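Ranger une petite entrée sans faire de travaux

Par Ebere Wike, mis à jour en décembre 2022

Une entrée étroite se remplit vite : chaussures, sacs, courrier, parapluies. La méthode décrite dans cette page demande une matinée et un mètre ruban. Elle convient à un logement en location, car rien n'est fixé de façon définitive.

1. Vider et trier

Sortez tout ce qui se trouve dans l'entrée et posez-le dans la pièce voisine. Séparez ce qui sert chaque semaine de ce qui ne sert qu'en saison. Les bottes d'hiver n'ont rien à faire près de la porte en juin. Les chaussures abîmées partent chez le cordonnier ou à la déchetterie le jour même, sinon elles reviennent.

2. Mesurer

Notez la largeur du mur, la profondeur disponible et la hauteur sous l'interrupteur ou le compteur. Ouvrez la porte en grand et marquez au sol, avec un ruban adhésif, la limite de son passage. Gardez 2 cm de jeu entre le meuble et la plinthe. Si le radiateur est dans l'entrée, laissez-le dégagé.

3. Choisir le meuble

Une étagère ouverte sèche mieux les semelles qu'un placard fermé et se nettoie plus facilement. Pour des chaussures d'adulte, prévoyez au moins 30 cm de profondeur. Les modèles à montants métalliques et tablettes en bois supportent bien les allées et venues. Chez nous, les claquettes d'intérieur vont sur la tablette du milieu.
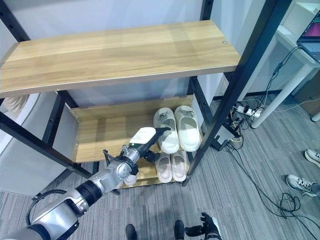 4. Monter et mettre d'aplomb

Assemblez d'abord les montants sans serrer les vis à fond. Posez les tablettes en commençant par celle du bas, contrôlez avec un niveau à bulle, puis serrez. Sur un carrelage irrégulier, glissez une cale en feutre sous le pied le plus court. Resserrez l'ensemble après 21 jours d'utilisation.

Si des enfants vivent dans le logement, attachez le meuble au mur avec l'équerre antibasculement fournie. Au moment du départ, le trou se rebouche à l'enduit.

5. Attribuer les niveaux

En bas, les chaussures lourdes ou mouillées, sur un bac à rebord. Au milieu, les paires de tous les jours. Gardez la tablette du haut libre pour poser les courses ou le courrier en rentrant.

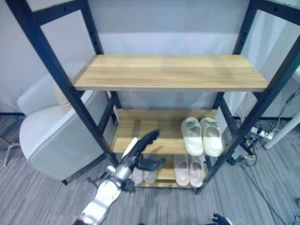

La tablette du haut, laissée libre.

6. Entretenir

Passez un chiffon à peine humide sur le bois une fois par semaine et essuyez aussitôt. Évitez les produits abrasifs sur le métal peint. Videz le bac quand il y a de l'eau dedans. Refaites le tri du point 1 à chaque changement de saison.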